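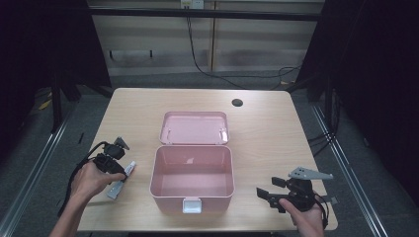
Nomvula Sibiya writes that her Mokenik 630 drum pad has started to play two sounds when she hits it one time, and she asks if she must buy a new one before her daughter's party in April. In most cases, no. I have the same pad at home, and I have repaired the double sound with ten minutes of cleaning and one change in the menu.

Cleaning the pads

Switch the unit off and pull out the power plug. Wipe the rubber with a cotton cloth which is only a little damp. Do not spray anything on it. Methylated spirits made the rubber of my old one sticky, and it never became good again. In the gaps between the pads I use a dry paintbrush, the cheap kind from the hardware store, always brushing away from the centre.

Wait until everything is dry before you plug it in.

Changing the sensitivity

If the double sound is still there, go into the settings and look for the word "retrigger" or "mask". Move it up by 2 or 3 steps and try again with the finger, then with the stick. Too high is also not good, as quick rolls will lose some notes. Write the old value on masking tape and put it under the unit.

Humming from the speakers

Many readers ask me about the hum. Before you buy a filter, try these:

Put the mixer and the speakers on the same power board. In our flat in Clirnmont this removed the hum completely.
Keep audio cables away from power cables. Where they must cross, let them cross at a right angle.
Unplug the phone charger. Mine makes a noise like a mosquito.
Turn the sound source up and the amplifier down. If you do the opposite, you hear more of the hiss.

Scratchy knobs and faders

Turn the knob from one end to the other about 30 times with the power off. If the scratching comes back the next week, use a contact cleaner which is made for faders. Ordinary lubricating spray takes the grease away and leaves the fader loose. The man at Jakubowski Electrical on Morkcombe Road sells it in the small can, and one can has lasted me for years.

Cables

Do not wind them around the elbow. Make loose circles in the hand, following the direction in which the cable already wants to go, and close them with a strip of hook and loop tape. I write the length on each plug with nail varnish in a different colour.

For Nomvula: if the pad still doubles after the cleaning and the menu, open the bottom and check whether the foam under that pad has gone flat. Please write to me again and tell which pad it is.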